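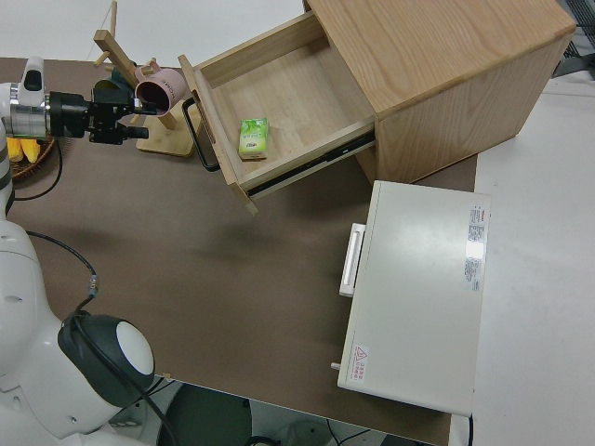
*Slide 1: mug tree, fruit basket, drawer open. Leave it up while people find seats.*

**Small kitchens talk, Grernton library, 13/09/2026**

Morning everyone, come in, there are chairs at the front and I don't bite. (Wait for the door. It sticks.)

So, I've been asked to talk about small kitchens, and I'm going to spend nearly all of it on mugs, fruit and one drawer. If you came for knocking through walls, I'm sorry, that's the afternoon talk!

**Mugs**

Point at the pink mug on its peg. I love a mug tree. I know they went out of fashion and half of you have one in the loft, but go and get it down again. A mug on a peg takes up no shelf, and you can grab it before you're properly awake.

- One mug per person in the house, plus one. The rest go in a box for a month.
- Big heavy mugs on the low pegs. I learnt this with a tree from Mercado that went over on my toast.
- Look for a good wide base. Square or round, I don't mind, but give it a nudge in the shop.

Ask the room: who has more than 12 mugs? (Lots of hands, always. Let them laugh, let them confess.)

Somebody will ask about dust. Mine get used daily so they don't get the chance. If yours do get dusty you've got too many out.

**The basket**

Bananas in a woven basket, out on the top where you can see them. When I kept fruit in the cupboard I threw away most of it, and I mean week after week. Now it sits in the open and it gets eaten, mostly by people walking past on their way to something else.

Keep it at the edge of the worktop and not in the middle. The middle is for chopping! If you have a short worktop, and mine is shorter than this table, every bit of the middle counts.

Cheap tip: put a folded tea towel in the bottom so the weave doesn't mark soft fruit. Pears especially. (Don't get started on pears.)

**The drawer**

Right, this is the bit I really want to do, so keep 6 minutes back for it whatever happens.

Look at the drawer on the slide. One little green and white box lying flat, and you can spot it straight away. Now think about your own top drawer at home. Mine had batteries, candles, a tape measure, takeaway menus from a place that shut, and string. So much string.

What I did in August, and it took one evening:

1. Took everything out and put it on a tray.
2. Wiped the inside. Do the corners, crumbs live there.
3. Put back only what I'd used that week.
4. Left the tray in the hall and took things from it as I needed them.

After a fortnight I gave away what was still on the tray. I kept the string, fine, some of it.

A word on handles and slides too. I like a handle you can hook a finger through when your hands are floury, so a plain black metal U like this one suits me very well. And slides down the sides are lovely when you want the drawer to come out a long way. My old Coster unit had wooden runners and I used to rub a candle along them, which works a treat, but you do have to keep doing it.

**If there's time**

The Zornisier catalogue story (the drawer dividers that came in the wrong size, 2 boxes of them). Skip if we started late.

**Questions**

Usual ones: where do the tea towels go, is open shelving worth it, what about lids. For lids, say inside the cupboard door on a rail, and pass round the sketch.

Cups of tea at the back afterwards. Remember to mention the sign-up sheet, and take the tray home this time.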